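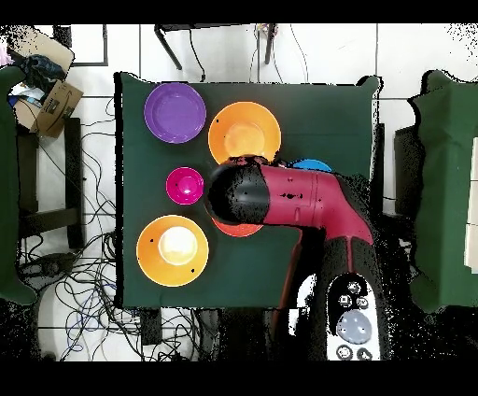
第9章　半側空間無視　見えているのに、ない

脳卒中のあと、左側の世界がまるごと抜け落ちる人がいる。半側空間無視。右半球の損傷で起きやすく、重く、長引きやすい。目の病気と間違えられる。視力は保たれていることも多く、視野が欠けていなくても起こる。注意が左へ向かない。食卓で考えるとわかりやすい。濃い緑の布をかけた四角いテーブル、左上に紫の皿、左下にオレンジの皿、紫の皿の右に大きなオレンジの皿。右半球に損傷のある人がこの前に座ると、手が伸びるのはまず右の皿。紫も左下のオレンジも最後まで残る、ということが起こりうる。本人に聞けば「全部食べた」と言う。嘘はついていない。本人にとっては、それで全部。

この章でやること。症状の整理、検査、病態の仮説、リハビリ。順番はこの通り。途中で前章の視野障害の話に戻るので、同名半盲の定義があやしい人は先に読み返しておくこと。

9.1　まず症例から

Clutbridgeの回復期病棟。六十代後半、右利きの男性。右中大脳動脈領域の梗塞。発症から数週で転院。左上下肢に麻痺、言葉は問題なし。会話だけなら、どこが悪いのかわからない。冗談も言う。新聞も読む。ただし各行の右半分だけ。意味が通らないはずだが、「最近の記事は下手だ」で片づけてしまう。

髭は顔の右側だけ剃れている。車椅子の左ブレーキをかけ忘れる。廊下では左の壁にぶつかる。左から声をかけると、右を向いて相手を探す。火曜の朝、面会に来た娘がベッドの左側に立ち、しばらく気づいてもらえなかった。看護記録には「反応にむらあり」とだけ。これは記録としてまずい。どちら側から声をかけたか、必ず書く。むらではなかったのだから。

食事。左半分が残る。トレーを180度回すと、残っていたものを食べ始める。有名な場面で、教科書にはたいてい載っている。ただ、毎回回して済ませると練習にならないという意見もある。後述。

9.2　半盲とどう違うか

学生がいちばん混同するところ。表にする時間がないので文章で。

同名半盲は視野の欠損。視線を基準にして、片側が見えない。本人が欠損に気づけば、首や目を動かして補う。半盲だけの人は、わりと早いうちから左をのぞき込むようになる。

無視は注意と空間表象の問題。首を左に回せば見えるのに、回さない。回すという発想が出てこない。病識も乏しいことが多い。もちろん両方持っている人もいて、そのときは鑑別がやっかい。視野検査で左に反応がないからといって、即、半盲と書かないこと。無視のせいで答えていない可能性が残る。

もうひとつ、消去現象。左だけ、右だけの刺激なら答えられる。左右同時に出すと左が消える。軽い無視の名残りとして見つかることもあるが、無視と別々に起こることもあるので、同じものとして扱わない。

9.3　「左」とはどこの左か

ここ、大事。左といっても基準がいくつもある。

自分の体の正中から見た左。視線から見た左。頭から見た左。それから、物そのものの左。花を二輪並べて模写させると、左の花を丸ごと落とす人と、両方の花を描くのに、それぞれの左の花びらだけ落とす人がいる。前者を自己中心性、後者を対象中心性の無視と呼ぶ。混ざっていることも多い。

距離の違いもある。手の届く範囲では見落とすのに、離れた壁のポスターなら左端まで読める。あるいは逆。机上の検査だけで「無視なし」と判定された人が、外に出たとたん左の電柱にぶつかる、というのはこのあたりが関係する。Mansillaの外来では、紙の検査のあとに必ず廊下を歩いてもらうようにしている。時間はかかる。でも見つかるものが違う。

頭の中の景色にも左がある。よく知った広場を思い浮かべて、建物を挙げてもらう。右側の建物ばかり出てくる。次に、広場の反対側に立ったつもりで、もう一度。すると、さっき出てこなかった建物が出てきて、さっき挙げた建物が抜ける。記憶は残っている。取り出すときに左側が落ちる。

9.4　机上検査

線分二等分。水平線の真ん中に印をつけてもらう。右にずれる。長い線ほどずれが大きくなりやすい。逆に、ごく短い線だと左へずれることがあって、これは説明がまだ揺れている。

抹消課題。紙に散らばった標的に印をつける。見落としの数だけを見ないこと。どこから始めたか、どの順で進んだか。健常者は左上から始める人が多いが、無視のある人は右端から始めることが多い。同じ標的に何度も印をつける人もいる。所用時間も記録。

模写と自発画。時計の文字盤の数字が右半分に詰め込まれる、あれ。ただし計画性の障害でも崩れるので、時計だけで決めない。

本章の演習ではVandance式の抹消用紙を使う。標的が135個。100点満点への換算表は巻末。換算点だけ見て安心する学生が毎年いる。左右別の見落とし数を必ず並べて書くこと。合計が同じでも、右に散った見落としと左に固まった見落としでは意味がまるで違う。
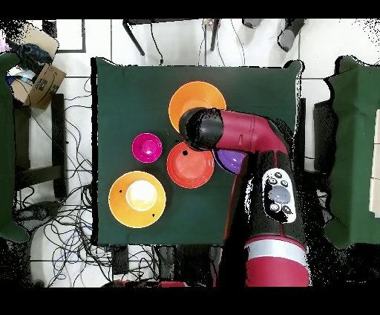 I-hsuan Hsuehは、この節の草稿に対して、机上検査の点数が戻っても食事と更衣では左を落とし続ける人が少なくない、点数の節より先に生活場面の観察を置くべきだ、と書いてきた。静かな部屋で紙に向かえば、患者は検査だとわかって身構える。頑張れば左を探せる。夕方で疲れていて、隣でテレビがついていて、話しかけられながら食べているとき、その頑張りは続かない。見るならそこだ、と。

もっともな指摘。順番は変えなかったが、9.5を丸ごと足した。

9.5　生活場面で見る

観察項目。整容、更衣、食事、移動、持ち物の管理、体の左側への気づき。少なくともこのあたり。左の袖を通し忘れる。左のフットレストに足を載せないまま車椅子が動き出す。左腕が体の下敷きになっているのに気づかない。最後のは褥瘡や肩の痛みにつながるので、見つけたらその場で直して、その場で記録。

評価は2回以上、時間帯を変えて。朝だけだと軽く出ることがある。本人の自己評価も同じ項目で取る。観察者の点との差が、病識のおおまかな目安になる。差が大きい人は転倒に注意。できると思って立つから。

家族への聞き取りも。「ぼんやりしている」「わざとやらない」「こっちを無視する」という言い方で出てくることが多い。最後のは家族がかなり傷ついている。性格の変化とは別の話だと、早めに説明する。説明したことも記録に残す。

9.6　なぜ右半球なのか（予告）

左半球の損傷でも右側の無視は起こる。ただ、概して軽く、早く引く。なぜこの非対称か。よく引かれるのは、右半球は左右両方の空間に注意を向け、左半球は主に右だけ、という考え方。左が壊れても右半球が両側を見てくれる。右が壊れると左を見る係がいなくなる。わかりやすい。が、これだけでは足りない。左右の半球が互いに抑え合っていて、片方が弱るともう片方が強くなりすぎる、という競合の考え方もある。右ヘ吸い寄せられるような視線の動きは、こちらのほうが説明しやすい。

病巣も一か所に決まらない。下頭頂小葉、側頭頭頂接合部、上側頭回、前頭葉の一部、視床や基底核、それをつなぐ白質線維。ネットワークの障害と見るのが今の主流。詳しくは次節から。図が多いので、第3章の頭頂葉の図を横に開いておくこと。

読み始める前に
・同名半盲と半側空間無視の違いを二、三行で書く。
・自分の今日の昼食を、左半分だけ気づかなかったつもりで書き出す。何が消えるか。
・線分二等分で右にずれた患者に「もう少し左では」と声をかけてよいか。理由も。

答えは章末。先に見ないように。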